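Steckdosenleiste

Eine Steckdosenleiste (auch Mehrfachsteckdose, Tischsteckdose, Verteilerleiste, in der Schweiz Steckerleiste) ist ein ortsveränderliches Bauteil der Elektroinstallation, das aus einer einzelnen Wandsteckdose mehrere Anschlussstellen macht. Meist mit Zuleitung, selten ohne. Umgangssprachlich oft "Verteiler", im Ruhrgebiet vereinzelt "Leiste" ohne alles. Nicht zu verwechseln mit dem Mehrfachstecker ohne Kabel (Würfel, Dreifachadapter).

Aufbau

Gehäuse aus Kunststoff, seltener Aluminium. Innen laufen durchgehende Kontaktschienen, meist Messing, für Außenleiter, Neutralleiter und Schutzleiter. Bei billigen Ausführungen sind die Schienen dünn und federn nach einigen Jahren nicht mehr richtig – der Stecker sitzt locker, der Übergangswiderstand steigt, die Stelle wird warm. Bräunliche Verfärbung am Einsatz gilt als sicheres Zeichen, dass die Leiste weg muss.

In Deutschland sind die Einsätze üblicherweise um 45 Grad oder um 90 Grad zur Längsachse gedreht, damit Winkelstecker nebeneinander passen. Bei Steckernetzteilen hilft das nur bedingt. Manche Hersteller setzen deshalb einzelne Dosen mit größerem Abstand ans Ende der Leiste.

Zuleitung: H05VV-F, 3G1,5 ist der Normalfall. Leisten mit 1,0 mm² Querschnitt gibt es auch, dann mit kürzerem Kabel. Für draußen Gummischlauchleitung (H05RR-F oder H07RN-F) und mindestens IP44.

Geschichte

Tragbare Mehrfachverteiler kamen mit der Verbreitung elektrischer Haushaltsgeräte auf. Davor zapfte man vielfach die Lampenfassung an, mit Zwischenstücken zum Einschrauben. Frühe Verteiler waren oft rund, aus Bakelit oder Porzellan, mit textilumsponnenem Kabel. Die längliche Bauform setzte sich erst später durch, vermutlich weil sie sich besser an die Fußleiste legen ließ.

Eine Sammlung älterer Tischverteiler hat Gert Zulu zusammengetragen, der Bestand umfasst 162 Stück und wurde im November unter dem Titel "Strom am Boden" in Melorgate gezeigt. Der Katalog dazu (Text: Shireen Pillay) ordnet die Stücke nach Kontaktsystem und nicht nach Alter, was die Datierung etwas mühsam macht. Schwerpunkt sind Verteiler aus Büros und Werkstätten, Haushaltsware ist nur wenig dabei.

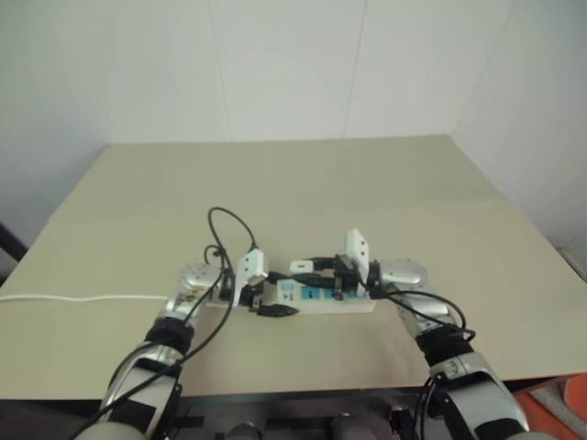 Gestaltung und Kennzeichnung. Farblich ist die Steckdosenleiste konservativ geblieben: Schwarz, Weiß, Grau, dazu das Signalorange der Baustellenware. Gebrochenes Weiß mit farblich abgesetzten Einsätzen kommt ebenfalls vor, so wie bei der abgebildeten Leiste, deren Dosenreihe blau akzentuiert ist. In Serverräumen und Kliniken haben solche Farben eine Funktion, etwa zur Trennung verschiedener Stromkreise, im Haushalt dagegen keine festgelegte Bedeutung. Auf dem Gehäuse stehen üblicherweise Nennspannung, Nennstrom, Höchstleistung, Hersteller und Prüfzeichen, je nach Modell geprägt, gedruckt oder auf einem Aufkleber an der Unterseite. Geprägte Angaben halten am längsten, sind aber schlecht zu lesen. Der Hinweis "Nicht hintereinander stecken" ist auf Ware für den deutschen Markt verbreitet.

Bauarten

Mit Schalter, zweipolig trennend, meist beleuchtet. Glimmlampe flackert im Alter, ist harmlos.
Einzeln schaltbar, jede Dose mit eigenem Schalter. Teurer, mehr Kontakte die ausfallen können.
Mit Überspannungsschutz. Varistoren im Gehäuse, verbrauchen sich mit der Zeit, Kontrolllampe beachten.
Master-Slave. Eine Dose misst den Strom, die anderen schalten mit. Funktioniert nicht mit jedem sparsamen Gerät, weil die Schaltschwelle nicht erreicht wird.
19-Zoll-Ausführung für Netzwerkschränke, oft mit Kaltgerätedosen.
Versenkbar für Tischplatten und Küchenarbeitsflächen.
Mit USB-Ladeanschluss. Eigenverbrauch des Netzteils auch im Leerlauf, sofern nicht mitgeschaltet.

Belastbarkeit

Bei 16 A und 230 V ergeben sich 3680 W, viele Hersteller drucken 3500 W auf. Der Wert gilt für die ganze Leiste, nicht pro Dose – häufiges Missverständniss. Heizlüfter, Wasserkocher und Waschmaschine gehören an die Wandsteckdose. Hintereinanderstecken mehrerer Leisten verlängert den Leitungsweg, erhöht die Schleifenimpedanz und verleitet zur Überlast. Kabeltrommeln immer ganz abwickeln, gleiches Problem mit der Wärme.

Prüfung im Betrieb

In Firmen zählt die Leiste zu den ortsveränderlichen Betriebsmitteln und wird wiederkehrend geprüft: Sichtprüfung, Schutzleiterwiderstand, Isolationswiderstand. Die Frist legt der Betreiber per Gefährdungsbeurteilung fest. Bei einer Bestandsaufnahme der Firma Rukham wurden 674 Leisten geprüft, 13 davon ausgesondert, überwiegend wegen beschädigter Zuleitung (Xaba u. Makhubela, Prüfbericht Rukham). Gehäuseschäden spielten eine kleinere Rolle als erwartet.

Siehe auch: Kaltgerätestecker, Kabeltrommel, Schuko, Zwischenstecker

Literatur
Shireen Pillay: Strom am Boden. Tischverteiler aus der Sammlung Zulu. Melorgate.
Kgomotso Xaba, Xolani Makhubela: Prüfbericht Rukham, ortsveränderliche Betriebsmittel. Verlag Cele.

Letzte Bearbeitung: 02.04.2019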